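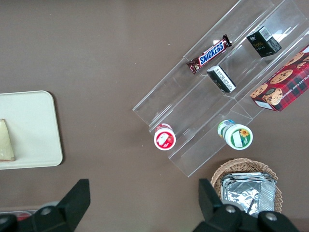
Section 4. Setting up and filling the countertop snack rack

The Flelanwood tiered rack is made of clear plastic panels and comes assembled. It needs a flat surface with enough room in front for a tray or basket. Read through this section once before you put any stock on it.

Before you start

Peel the protective film from both sides of every panel. The film is hard to see on the dividers, so run a fingernail along each top edge to find it. Wash the rack with lukewarm water and a drop of dish soap, then dry it with a soft cloth.

CAUTION: Do not use glass cleaner, alcohol wipes or scouring pads. These will cloud the panels, and clouding is not covered by the warranty.

4.1 Placing the rack

1. Clear the tabletop and wipe it down.
2. Set the rack down with the lowest shelf facing the customer. It may stand square to the table edge or at a diagonal.
3. Leave at least 30 cm between the rack and any lamp or heater.
4. Press lightly on each corner. If the rack rocks, stick one of the clear pads (part 319) under the corner that lifts.

Note: Strong overhead light throws glare on the upper panels. Turn the rack a little at a time until the labels can be read from where people stand.

4.2 Filling the shelves

1. Sort the stock by size before loading. Keep anything too large for a shelf to one side.
2. Start with the back tier. Small upright boxes go here, one to a partition, with the front label facing out.
3. Lay chocolate bars lengthwise in the middle troughs, name side up. A bar such as a Snickers can lie at an angle if the trough is already partly full.
4. Put flat or light packets on the lowest tier.
5. Stand large boxes, such as cookie boxes, on the table beside the rack – never on top of it.

Check that barcodes can be reached by your scanner without lifting out the whole row.

CAUTION: Do not force a box between two dividers. The dividers are thin and will crack at the base. Replacement dividers are sold in pairs (part 3033).

4.3 Trays and baskets

Use a tray for loose items and a basket for overflow. Keep both clear of the lowest shelf so that packets can be slid out forward. Line wicker baskets with paper if you sell unwrapped goods.

4.4 Restocking

Move older stock to the front and add new stock behind it. Wipe out crumbs while the shelf is empty. For the Brouwer deep-tier version, see page 57 – the order of loading is different.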